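전자책 색인을 살려 보겠다고 나섰다가 반년을 보낸 이야기 (타래)
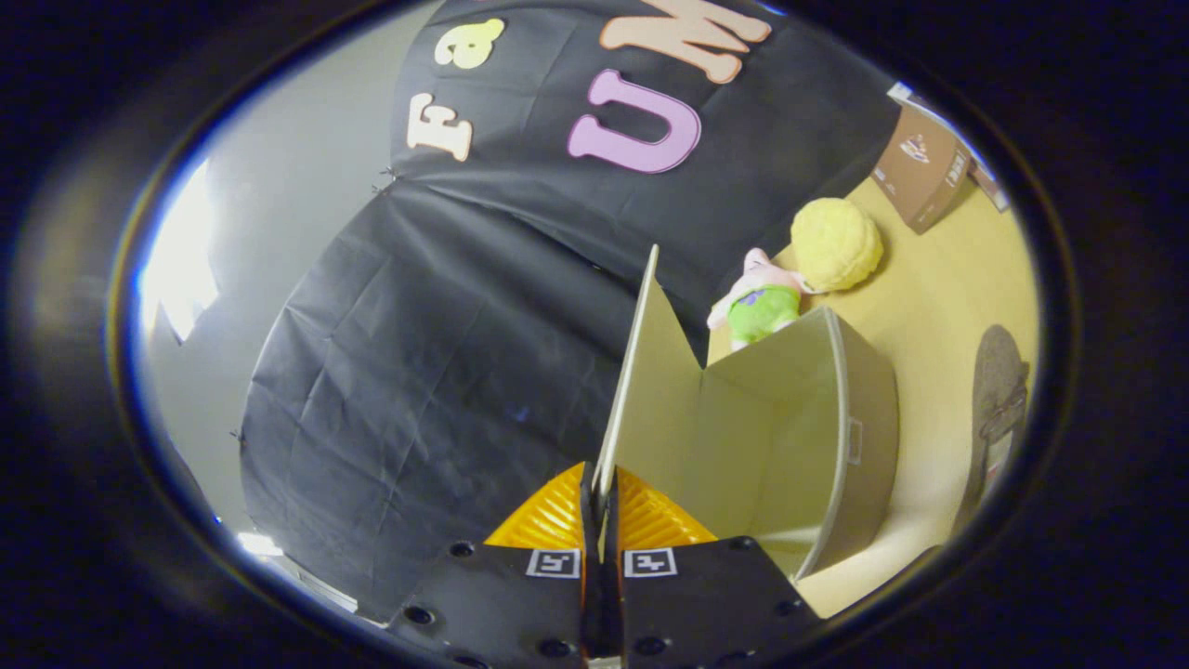 타오 라 Thảo Lã
@thao_la_books · 12월 8일 수요일
전자책 만들고 가끔 종이책도 만듭니다. 회사 입장과 무관

종이책 뒤에 붙은 색인, 전자책에서 눌러 보신 분 계신가요. 눌리면 다행이고 대개는 안 눌립니다. "염료, 112, 340-342"라고 적혀 있는데 전자책에는 112쪽이 없어요. 글자 크기를 키우면 112쪽이 됐다가 줄이면 80쪽이 됐다가 합니다.

그래서 업계의 표준 해법은 색인을 빼는 겁니다. 목차에서 조용히 지우고 판권 면에 "전자책에서는 검색 기능을 이용해 주십시오"라고 한 줄 넣어요. 저도 이 문장을 여러 번 썼습니다. 제일 많이 팔린 제 문장일지도 모릅니다.

문제의 책은 마른게이트에서 낸 염색의 역사입니다. 본문 781쪽, 색인 항목 1471개. 저자는 에바리스토 몬테스 선생이고, 색인을 손으로 직접 만드셨어요. 항목 카드가 구두 상자에 들어 있다고 하셨고 나중에 상자째 택배로 왔습니다. 착불이었습니다.

6월에 전자책 계약서를 보내 드렸더니 답장이 한 줄 왔어요. "색인은 그대로 들어가는 거지요?"

저는 "네, 물론입니다"라고 답했습니다. 이 타래에서 제가 한 가장 큰 실수가 여기 있습니다. 뒤로 갈수록 작은 실수들이 나오니 마음 편히 읽으세요.

처음 생각은 단순했어요. 종이책 조판 파일에는 쪽 경계 정보가 있으니 전자책 본문에 "여기서부터 112쪽" 하는 보이지 않는 표시를 심고, 색인의 숫자를 거기로 연결하면 됩니다. 쪽 목록은 EPUB 규격에도 있는 기능이고요. 오후 반나절이면 되겠다 싶어서 점심도 천천히 먹었습니다.

회사가 구독하는 변환 프로그램이 그롤텍스입니다. 버튼 이름이 "쪽 정보 유지"예요. 눌렀더니 쪽 정보를 정말로 유지해 줬습니다. 본문 한가운데에 굵은 글씨로 "112"라고요. 문장 중간에. 단어 중간일 때도 있었습니다. "꼭두112서니".

고객센터에 문의했더니 의도된 동작이라고 합니다. 누구의 의도인지는 답변에 없었습니다.

나탈리아 콘트레라스 씨가 구해 줬어요. 우리 쪽 외주 개발자인데, 파일을 보더니 한숨도 안 쉬고 스크립트를 짜서 굵은 숫자를 전부 보이지 않는 앵커로 바꿔 줬습니다. 대신 책에 나오는 연도까지 몇 군데 사라졌어요. 1471년도 사라졌습니다. 색인 항목 수와 같은 숫자라서 저는 한동안 이게 무슨 계시인 줄 알았습니다.

연도는 되살렸고 이제 링크가 됩니다. 색인에서 "염료, 112"의 112를 누르면 112쪽 첫머리로 갑니다. 만세.

그런데 종이책 한 쪽이 휴대폰 화면으로는 다섯 화면쯤 되는 분량이거든요. 염료 이야기는 112쪽 맨 아래에 나오고요. 독자는 링크를 누르고, 양털 세금 이야기가 시작되는 걸 보고, 링크가 고장 났다고 별점을 깎습니다.

그러니까 쪽이 아니라 문단으로 연결해야 합니다. 이건 스크립트가 못 해요. "염료"라는 단어가 없는 문단이 염료 항목에 걸려 있을 때가 많으니까요. "그 붉은 가루는"으로 시작하는 문단을 기계가 찾아 주면 좋겠지만, 제가 시험해 본 도구는 고춧가루 문단을 찾아 줬습니다. 염색의 역사에 왜 고춧가루가 나오는지는 사서 읽어 보시면 됩니다.

결국 카드를 한 장씩 보면서 사람이 했습니다. 사람은 접니다.

몬테스 선생 카드에는 책에 안 실린 메모가 있어요. "쪽수 확인할 것", "이건 정말 중요한가?", 그리고 한 장에는 "우유". 우유는 색인 후보인지 장보기 목록인지 끝까지 판단이 안 서서 여쭤봤습니다. 선생도 모르신답니다. 본문에 우유가 한 번 나오기는 해요. 일단 뺐습니다.

중간 점검 때 회의에서 나온 말 몇 개 옮겨 둡니다.
"검색하면 되잖아요."
"색인 누가 봐요?"
"그 시간에 표지를 한 번 더 바꾸면 안 될까요."
표지는 이미 다섯 번 바꿨습니다.

"검색하면 되잖아요"에는 진지하게 답해 두고 싶어요. 그 책에서 "파랑"을 검색하면 결과가 수백 개 나옵니다. 색인에서 파랑을 찾으면 "교회의 금지", "값", "상복으로서", "쪽과 대청의 경쟁"으로 갈라져 있어요. 이 책을 제일 오래 붙들고 있던 사람이 미리 골라 놓은 거죠. 그걸 빼고 돋보기 아이콘 하나를 드리면서 더 편리해졌다고 해 온 겁니다. 제가요.

타래가 길어지는데 이제 서점 얘기를 해야 합니다. 물 한 잔 드시고 오세요.

프랄티비크(Praltivik)에 파일을 올렸더니 검수에서 반려됐습니다. 사유는 "내부 링크 과다". 상한이 2000개래요. 항목은 1471개지만 한 항목에 위치가 여러 개씩 달리니 당연히 넘습니다. 상한이 왜 2000이냐고 물었더니 담당자가 되물었습니다. "보통은 다들 목차만 거시는데요?"

이바라 서점은 통과시켜 줬습니다. 대신 그 앱에서는 링크를 누르면 돌아오는 버튼이 없어요. 색인에서 본문으로 가면 편도입니다. 그래서 항목이 걸린 문단 끝에 작은 화살표를 달아서 색인으로 돌아오게 했더니, 교정 보던 분이 화살표를 전부 오자로 표시해서 돌려주셨습니다. 꼼꼼한 분입니다. 하나도 안 빠뜨리셨어요.

프랄티비크 쪽은 색인을 별권으로 나누면 어떻겠느냐는 제안을 해 왔습니다. 무료 별권으로요. 본문은 이 파일, 색인은 저 파일, 둘 사이의 링크는 지원 안 함. 저는 이 메일을 인쇄해서 책상 앞에 붙여 놨습니다.

지금 판매 중인 형태를 정리하면
이바라: 색인 전체, 문단 연결, 돌아오는 화살표 있음
프랄티비크: 색인 전체, 항목마다 첫 번째 위치만 연결, 나머지는 그냥 숫자
마른게이트 자체 판매: 전부 다 됨. 다만 자체 판매 페이지가 어디 있는지 저도 검색해야 나옵니다

출간하고 첫 독자 문의가 왔습니다. 두근거리며 열었더니 "본문에 회색 화살표가 자꾸 보이는데 끄는 방법이 있나요"였어요. 없습니다. 죄송합니다.

두 번째 문의는 좀 나았습니다. 직물 복원 일을 하신다는 분인데 색인 "매염제" 항목 중 하나가 엉뚱한 문단으로 간다고, 한 문단 위여야 맞다고 알려 주셨어요. 확인해 보니 맞는 말씀. 고쳤고요. 그날은 기분이 좋아서 커피를 큰 걸로 샀습니다.

물어보시는 분이 계실 것 같아 작업 순서만 적어 둡니다. 조판 파일에서 문단마다 고유 번호부터 뽑으세요. 본문 수정이 다 끝난 다음에요. 저는 수정 중에 뽑았다가 4장을 두 번 했습니다. 색인은 표 계산 프로그램에서 항목, 하위 항목, 문단 번호 세 칸으로 관리하고 링크는 맨 마지막에 한꺼번에 생성합니다. "~도 보라" 항목은 따로 모아 두시고요. 서로를 가리키기만 하고 본문으로는 안 가는 항목이 한 쌍 나옵니다. 저희 책은 "주홍"과 "진홍"이 그랬습니다. 종이책에서도 그랬던 거예요. 아무도 신고를 안 했을 뿐.

그롤텍스 쓰시는 분은 "쪽 정보 유지" 누르지 마세요. 옆에 있는 "쪽 정보 유지(고급)"도요. 그건 로마 숫자로 넣어 줍니다.

몬테스 선생께 완성본을 보내 드렸더니 이번에도 답장이 짧았습니다. "잘 되는군요. 그런데 우유가 없네요."

우유는 다음 업데이트에 들어갑니다. 구두 상자는 이번 주에 돌려보낼 거고, 선불로 보냅니다. 링크 상한 2000개 넘겨서 프랄티비크 검수 통과해 보신 분 계시면 쪽지 주세요. 방법만 알려 주시면 출처는 안 밝히겠습니다.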